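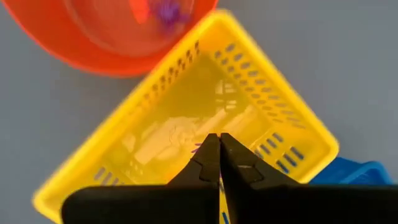

Yellow basket with red-orange basin and blue container.

Ruvley Laundry Soap Powder, unscented, for hand washing

Made by Lokeck, sold in our shop in paper bags of 800 g and 2000 g.

Ruvley is a simple soap powder for clothes you prefer not to put into the machine: wool sweaters, silk scarves, baby clothes, swimwear and thin curtains. It contains no perfume and no color. Many customers with sensitive skin ask us for such a powder, and we carried out a search for quite a long time until we have found this one. Please understand that we can not promise anything about allergies. If you are not certain, wash one small piece first and wear it for a day.

How to use
Dissolve one level spoon of powder in a little warm water and stir until no grains are left. Fill up with cool water, then put in the clothes. For wool the water must not be warmer than your hand. Press the fabric gently and do not rub. Ten minutes are enough for clothes which are only worn, and half an hour for collars and cuffs. Rinse two times. In regions with hard water you can add a small spoon of vinegar to the last rinse.

Do not leave silk in the soap water overnight. Do not mix with chlorine bleach.

Which size to choose
The small bag is good for a first try or for travel. The large bag lasts some 72 washes when you use one spoon each time. A measuring spoon is inside the large bag only. For the small bag you may use a normal tablespoon from the kitchen.

Storage
Keep the bag closed and in a dry cupboard, away from children. The powder takes moisture from the air and can form lumps. The lumps are still good to use, only they need more time to dissolve. A tin with a lid is better than the paper bag if your bathroom is small and has no window.

Ingredients
Soap from olive and coconut oil, washing soda, sodium citrate. The soap part is made in Skusen and the powder is mixed and packed in Nolte.

Delivery
We send orders two times per week. Both sizes are in stock at the moment. The delivery is free for orders over 99 dollars, also when you combine the powder with other articles. In December please order one week earlier than usual, the parcel service is then slower. Opened bags can not be returned. If a bag arrives torn, write to us with your order number and we send a new one.

Page last changed: May 4, 2023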